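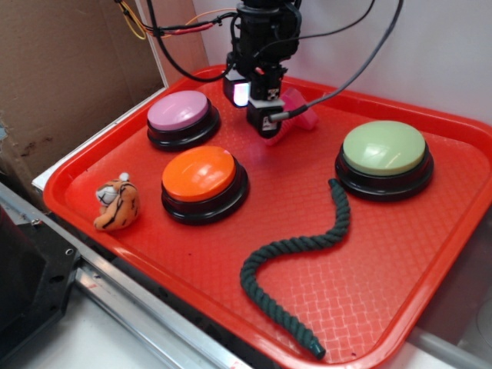

So I finally did it, friends. I have read my grandmother's recipe notebooks cover to cover, and I have thoughts (many, many thoughts, get a cup of tea).

1/ There are 38 of them. School notebooks mostly, a few ledgers, one that started life as a bus timetable. My cousin Kinga kept them in her pantry in a suitcase, and everything smells faintly of caraway now, including my car.

2/ Grandma Margit never wrote down an oven temperature in her life. It's "a good oven" or "a tired oven" or, for the walnut crescents, "the oven after bread." I've burned 3 trays working out what a tired oven is and I'm still not sure!

3/ She did write down who ate what, though. "Csaba took seconds of the plum dumplings, did not thank." That was in October, and he's still in trouble with her by Christmas, when he gets the small piece of the poppy seed roll.

4/ My neighbor Wissam has been helping me test the pickles. His family does turnips with beets for color and he was very polite about our cucumbers, then came back the next morning with a jar of his own and a list of suggestions. The suggestions were good. Please don't tell my aunts.

5/ The handwriting gets hard toward the end, and I've been going slowly with those. There's a soup in there I remember eating at her kitchen table with my feet not touching the floor, and I had no idea it had sour cherries in it until I read it at six in the morning in my bathrobe and had to sit down for a while.

6/ Kinga says I should type them all up for the family, and I'm going to try. I've got 2,907 words done so far, which gets me through dumplings and partway into noodles, so it'll be a long winter.

7/ If anybody's grandma also measured flour by "the blue cup," please tell me how big her blue cup was. Ours got broken years ago and I'm just guessing.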